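This site uses cookies to remember your language. Accept | Settings
Search the manuals... Go

Prellico Fabric Shaver, model 304
Section 2: Preparing and first use

1. Charge the shaver fully before the first use. The light changes its colour from red to green.
2. Turn the guard ring until it clicks. The motor will not start if the ring is loose.
3. Lay the garment flat on a hard table. Remove brooches and pins.
4. Choose the guard height. Use the low guard for cotton and the high guard for wool.
5. Move the shaver in small circles, without pressing.

Note: Empty the lint box when it is half full. A full box makes the motor slow.

Caution: Do not shave over buttons, zippers or loose threads. The blade can catch the thread and make a hole.
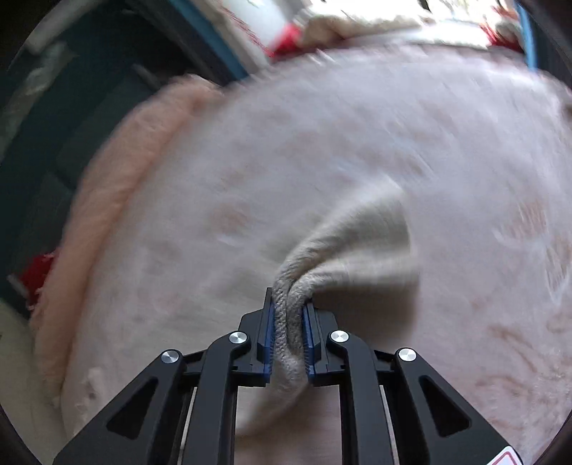
Knitwear needs more patience than woven cloth, as the loops can lift into the blade. Try first on an inside seam and check the result in good light. A folded knit in beige-grey, like the one held over the fluffy surface, must be opened to a single layer before you begin, because the blade will cut deeper along the fold. Fluffy surfaces in pale colours such as lavender or pink are not suitable for this shaver at any guard height.

6. Switch off and brush the blade after up to 35 minutes of use.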